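Rundbrief Bruduvex, Ausgabe vom 1. Juni 2018

Aus dem Labor Kistberg: Handtücher, Handtücher, Handtücher

Im April haben wir an dieser Stelle angekündigt, dass die Gruppe in Kistberg mit der Sammlung von Beispielen für das Falten von Textilien beginnt. Inzwischen liegen 3.237 Durchgänge auf dem Server. Viele haben gefragt, was dort den ganzen Tag gemacht wird, deshalb ein kurzer Bericht.

Das Lernverfahren, mit dem wir arbeiten, bekommt keine Regeln vorgegeben. Es bekommt Aufzeichnungen, in denen ein Mensch den Arm führt und die Aufgabe erledigt. Aufgezeichnet werden die Gelenkstellungen, die Öffnung des Greifers und die Kamerabilder. Aus vielen solchen Durchgängen soll das Modell ableiten, welche Bewegung zu welchem Bild gehört. Wie gut das gelingt, hängt stark davon ab, wie die Durchgänge gemacht sind, und damit beschäftigen wir uns zurzeit mehr als mit dem Modell selbst.

Ein Durchgang beginnt mit der Ausgangslage. Das Tuch wird hingelegt, der Arm fährt in die Startstellung, die Aufzeichnung wird gestartet. Dann führt die Bedienperson den Greifer an eine Ecke, fasst den Stoff, legt um, lässt los und fährt zurück. Am Schluss wird der Durchgang mit einer von 3 Noten versehen: brauchbar, brauchbar mit Fehler, verworfen. Die mittlere Note ist neu. Bis vor kurzem wurde alles gelöscht, was nicht glatt lief. Siebe Timmermans, der die Sammlung in Kistberg leitet, hat das geändert. Ein Durchgang, in dem der Stoff aus dem Greifer rutscht und die Bedienperson ein zweites Mal zufasst, zeigt dem Modell immerhin, wie man sich aus so einer Lage wieder herausarbeitet. Verworfen wird nur noch, wenn die Aufzeichnung lückenhaft ist oder jemand mit der Hand eingegriffen hat.

Die Startlagen wurden anfangs frei gewählt. Das war ein Fehler. Wer frei wählt, legt das Tuch fast immer gleich hin, meist parallel zur Tischkante und gut erreichbar. Ein erstes Modell, das mit diesen Daten trainiert wurde, kam mit schräg liegenden Tüchern kaum zurecht. Jetzt gibt es eine Liste mit 26 Startlagen, die der Reihe nach abgearbeitet wird. Darin kommen auch Tücher vor, die schon gefaltet sind, und solche, die verdreht oder halb zusammengeschoben auf dem Tisch liegen.

Bei den gefalteten Tüchern ist das Anfahren der Ecke der schwierige Teil. Die Finger müssen knapp über dem Tisch stehen, bevor sie zugreifen. Sind sie zu hoch, fassen sie nur die oberste Lage. Sind sie zu tief, schieben sie das ganze Paket vor sich her. Wir bitten alle Bedienpersonen, über der Ecke kurz anzuhalten und erst dann abzusenken. Die Pause kostet wenig, und in den Daten ist der Ansatzpunkt danach deutlich besser zu erkennen.
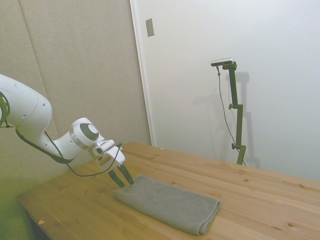

Kamera und Licht

Die Kamera am Stativ darf während einer Serie nicht verstellt werden. Das klingt selbstverständlich, ist aber zweimal passiert, beide Male beim Aufräumen. Die Serien mussten nachträglich getrennt und neu kalibriert werden. Wer am Tisch arbeitet und an das Stativ stößt, bricht die Serie bitte ab und trägt es ins Protokoll ein, auch wenn auf dem Bildschirm nichts zu sehen ist.

Beim Licht sind wir dazu übergegangen, nur noch bei gleichmäßiger Beleuchtung aufzunehmen. Später soll es gezielt Serien mit Seitenlicht geben, aber als eigenen Block und entsprechend gekennzeichnet. Wer den Rollladen bedient, bitte ganz auf oder ganz zu.

Kabel

Das Greiferkabel braucht genug Spiel, damit das Handgelenk sich voll drehen kann. Zugleich darf die Schlaufe nicht über den Stoff streifen. Vor jeder Serie den Arm einmal langsam von Hand durch den Arbeitsbereich führen und auf das Kabel achten. In 13 Durchgängen vom Mai hat es das Tuch berührt und verschoben. Diese Durchgänge sind markiert und werden beim Training vorerst ausgelassen.

Stoffe

Bisher wurde überwiegend mit einfarbigen Tüchern gearbeitet. Altıntaş liefert uns einen Satz weiterer Textilien, darunter Geschirrtücher mit Streifen, dünne Baumwolle und ein schwereres Frottee. Die Firma hat zugesagt, dass wir die Stücke behalten können. Sie werden nach einer festgelegten Zahl von Durchgängen gewaschen, weil der Stoff durch das viele Anfassen weicher wird und sich anders legt. Bitte nicht mit den Putztüchern aus der Küche vermischen.

Wie es weitergeht

Die Auswertung läuft wie bisher bei Cesgate. Von dort kommt nach jedem Trainingslauf eine Liste der Startlagen, bei denen das Modell am häufigsten scheitert. Diese Lagen werden in Kistberg bevorzugt nachgesammelt. Im letzten Lauf waren das vor allem die verdrehten Tücher und die Lagen nahe am hinteren Tischrand, wo der Arm fast gestreckt arbeitet. Ob für diesen Bereich der Tisch versetzt wird oder ob wir ihn aus der Aufgabe herausnehmen, ist noch offen.

Gesucht werden außerdem weitere Bedienpersonen. Bislang stammt der größte Teil der Aufzeichnungen von wenigen Leuten, und das Modell übernimmt deren Gewohnheiten. Einer von uns dreht vor dem Loslassen immer leicht nach, und das macht das Modell inzwischen auch. Vorkenntnisse sind nicht nötig, die Einweisung dauert etwa einen halben Vormittag. Wer eine Schicht übernehmen möchte, meldet sich bei Siebe Timmermans oder trägt sich direkt in den Plan an der Labortür ein.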